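작업용 매트

작업용 매트(作業用 매트)는 책상이나 작업대의 상판 위에 깔아 표면을 보호하고, 그 위에 놓인 물건이 미끄러지거나 긁히는 것을 막는 데 쓰는 평평한 깔개이다. 데스크 매트, 탁상 매트, 작업 패드라고도 부른다. 필기나 사무에 쓰는 얇은 것부터 공구와 금속 부품을 올려놓는 두꺼운 것까지 종류가 다양하며, 용도에 따라 재질과 크기가 달라진다. 칼질을 전제로 만든 커팅 매트, 정전기를 흘려보내는 정전기 방지 매트, 열을 견디는 실리콘 매트는 넓은 의미의 작업용 매트에 포함되지만 따로 분류하는 경우가 많다.

목차
1 명칭
2 역사
3 재질
4 크기와 두께
5 색상
6 용도
6.1 사무와 필기
6.2 수리와 조립
6.3 공예
7 물건의 배치
8 관리
9 같이 보기

명칭

한국어에서는 '매트'와 '패드'가 엄격하게 구별되지 않는다. 대체로 상판의 넓은 부분을 덮는 것을 매트, 손이나 물건 하나가 올라갈 정도의 작은 것을 패드라고 부르는 경향이 있으나 판매처마다 기준이 다르다. 유리나 투명한 합성수지로 된 것은 '책상 유리', '책상 덮개'라고 하여 매트와 나누기도 한다. 과거의 사무실에서는 녹색 융이나 부직포를 깔고 그 위에 유리를 얹었는데, 이때 아래에 까는 천을 '고무판'이나 '데스크 깔개'로 부르는 등 이름이 뒤섞여 쓰였다.

영어의 데스크 패드(desk pad)와 데스크 블로터(desk blotter)는 본래 다른 물건이다. 블로터는 잉크를 빨아들이는 압지를 끼워 쓰는 받침으로, 만년필과 펜촉의 사용이 줄면서 압지 없이 받침만 남은 형태가 데스크 패드로 불리게 되었다.

역사

글을 쓰는 상판에 가죽이나 천을 대는 관습은 오래되었다. 유럽의 필기용 책상에는 상판 가운데를 얕게 파고 가죽을 붙인 것이 많으며, 펜촉이 단단한 목재에 직접 닿지 않게 하고 종이가 미끄러지지 않게 하는 역할을 하였다. 이런 가죽은 가구에 고정되어 있어 닳으면 장인에게 맡겨 새로 붙여야 했다. 떼어 낼 수 있는 매트는 책상과 별개의 소모품으로 다룰 수 있다는 점에서 점차 널리 쓰였다.

공방과 수리점에서는 사정이 달랐다. 시계나 안경을 다루는 사람들은 작은 부품이 튀거나 구르지 않도록 펠트와 가죽 조각을 깔았고, 목공 작업대에는 마감이 끝난 면이 상하지 않도록 헌 담요나 카펫 조각을 올려 두었다. 합성고무와 염화비닐이 보급된 뒤에는 기름과 물에 강한 매트가 이 자리를 상당 부분 대신하였다. 개인용 컴퓨터가 퍼진 뒤로는 마우스 패드가 점점 커져 키보드까지 올려놓는 크기가 되었고, 이것이 다시 일반 책상용 매트와 구별하기 어려운 제품군을 이루었다.

재질

가죽: 천연 가죽은 촉감이 좋고 쓸수록 색이 깊어지지만 물 얼룩이 쉽게 남는다. 조각 가죽을 갈아 접착제로 굳힌 재생 가죽도 쓰인다. 재생 가죽은 가격이 낮은 대신 접히는 자리가 갈라지기 쉽다.

합성 피혁: 폴리우레탄이나 염화비닐을 천에 입힌 것이다. 물걸레로 닦을 수 있고 색을 고르기 쉬워 사무용으로 가장 흔하다. 앞뒤의 색이 다른 양면 제품도 있다. 오래되면 표면이 끈적거리거나 벗겨질 수 있다.

고무: 잘 미끄러지지 않고 충격을 흡수한다. 새 제품에서는 냄새가 나며, 밝은색의 도장면이나 염화비닐 상판에 오래 닿으면 색이 옮는 일이 있다.

펠트: 양모 또는 합성섬유를 압축한 것으로 소리를 줄이는 효과가 크다. 먼지와 머리카락이 달라붙고, 액체를 쏟으면 빠르게 스며든다.

실리콘: 열에 강하여 납땜이나 글루건 작업에 쓴다. 칸이나 자석이 붙은 것이 많다. 칼날에는 약하다.

코르크: 가볍고 물건이 잘 미끄러지지 않는다. 가장자리부터 부스러지는 단점이 있어 둘레에 천을 감싸 박음질하기도 한다.

크기와 두께

통일된 규격은 없다. 한 사람이 앉아서 쓰는 매트는 세로를 대략 300mm, 가로를 500mm로 잡은 것이 작은 편에 들며, 키보드와 노트를 함께 올리려면 이보다 큰 것이 필요하다. 작업대용은 상판의 크기에 맞추어 재단하여 파는 경우가 많다. 상판 전체를 덮을지, 가운데만 덮고 가장자리를 남길지는 용도에 따라 정한다. 가장자리를 남기면 매트를 들추어 청소하기 쉽고, 앞쪽으로 늘어진 부분이 옷에 걸려 밀리는 일도 없다.

필기용으로는 얇고 단단한 것이 알맞다. 두께가 6mm에 이르면 충격 흡수는 좋아지지만 종이를 올리고 글씨를 쓸 때 펜 끝이 꺼지고, 턱에 걸려 물건이 기울기 쉽다. 서랍장이나 공구함처럼 바닥이 넓은 물건을 매트의 끝에 걸쳐 놓을 때에는 두께 차이만큼 기울어지므로, 두꺼운 매트에서는 전부 올리거나 전부 내려놓는 것이 좋다.

색상

검은색과 회색, 갈색이 많이 쓰인다. 어두운 매트는 얼룩이 눈에 덜 띄고 조명의 반사가 적으나 검은 나사나 고무 부품을 찾기 어렵다. 밝은 매트는 이와 반대이다. 갈색 매트는 흰 상판이나 목재 가구와 함께 쓰는 일이 많고, 은색 금속과 흰색 부품이 모두 잘 구별된다는 이유로 수리 작업에서 선호하는 사람도 있다. 나뭇결이나 대리석 무늬를 인쇄한 제품은 장식용으로는 인기가 있지만 작은 부품을 다루는 데에는 적합하지 않다.

용도

사무와 필기

팔이 닿는 면의 차가움을 줄이고 종이와 필기구가 미끄러지는 것을 막는다. 키보드 소리를 낮추는 효과도 있다. 컵을 자주 놓는 자리에는 받침을 따로 쓰는 것이 매트의 수명에 유리하다.

수리와 조립

분해한 부품을 순서대로 늘어놓는 바탕이 된다. 금속 상자나 뚜껑처럼 모서리와 테두리가 단단한 물건은 맨 상판에 긁힌 자국을 남기기 쉬우므로 매트 위에서 다룬다. 전자 기판을 만질 때에는 일반 매트 대신 접지선을 연결할 수 있는 정전기 방지 매트를 사용한다.

공예

종이, 가죽, 목재 공예에서는 커팅 매트를 큰 매트 위에 겹쳐 쓰기도 한다. 접착제를 쓸 때에는 실리콘 매트를 덧댄다. 망치로 두드리는 작업에는 얇은 매트만으로 부족하며, 두꺼운 고무판이나 나무토막을 받쳐야 한다.

물건의 배치

매트를 깐 작업대에서는 손이 가장 많이 가는 가운데를 비워 두고, 키가 큰 물건을 뒤쪽 모서리에 놓는 배치가 일반적이다. 작은 수납장은 손잡이가 작업하는 쪽을 향하도록 놓아 서랍을 앞으로 뺄 공간을 남긴다. 납작한 상자는 손잡이가 안쪽을 향하게 눕혀 두면 들기 쉽다. 냄비 뚜껑이나 접시처럼 둥글고 얕은 물건은 세우지 않고 눕혀 둔다.

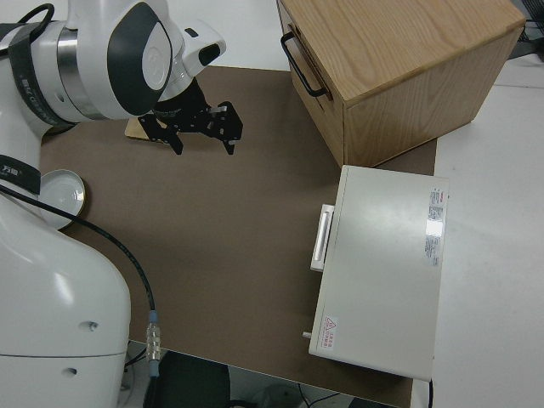

흰 탁자에 깐 갈색 매트. 오른쪽 뒤에 목제 수납장, 그 아래쪽에 밝은 회색 금속 상자, 왼쪽에 둥근 금속 뚜껑이 있다.

전선은 매트의 위로 지나가게 하는 방법과 아래로 지나가게 하는 방법이 있다. 아래로 넣으면 겉보기에는 깔끔하지만 그 부분이 솟아올라 물건이 기울고, 눌린 자리가 굳어 매트에 골이 생긴다. 자주 옮기거나 뽑는 선은 위로 두는 편이 다루기 쉽다. 고정이 필요하면 상판 뒤쪽에 집게나 홈이 있는 받침을 단다.

관리

합성 피혁과 고무는 물기를 꼭 짠 천으로 닦고 마른 천으로 다시 닦는다. 기름때에는 중성세제를 묽게 풀어 쓴다. 아세톤과 시너는 표면을 녹이거나 색을 빼므로 사용하지 않는다. 알코올은 재질에 따라 광택을 잃게 할 수 있어 눈에 띄지 않는 귀퉁이에 먼저 시험한다. 가죽에는 전용 크림을 얇게 바르며, 펠트는 솔질하거나 접착식 롤러로 먼지를 떼어 낸다.

말린 채로 배송된 매트는 끝이 들뜨는 경우가 많다. 반대로 살짝 말았다가 펴고, 네 귀퉁이에 책처럼 납작하고 무거운 물건을 올려 하루 이상 둔다. 드라이어로 데울 때에는 한곳에 열이 오래 닿지 않게 한다. 보관할 때에는 접지 않고 겉면이 바깥으로 오도록 느슨하게 만다.

무거운 물건을 같은 자리에 오래 두면 눌린 자국이 남는다. 고무와 펠트의 자국은 물건을 치우면 서서히 돌아오는 편이지만, 합성 피혁은 자국이 그대로 남는 일이 흔하다. 한 해에 몇 차례 매트를 들어 상판과 뒷면을 함께 닦고 방향을 돌려 깔면 색이 고르게 바랜다. 매트와 상판 사이에 물이 들어간 경우에는 곧바로 들어내어 양쪽을 말려야 한다. 목재 상판에서는 그대로 두면 변색이나 곰팡이의 원인이 된다.

같이 보기

커팅 매트
정전기 방지 매트
마우스 패드
작업대
식탁 깔개
책상

이 문서는 2020년 10월 1일에 마지막으로 편집되었다.

분류: 사무용품 | 작업 도구 | 깔개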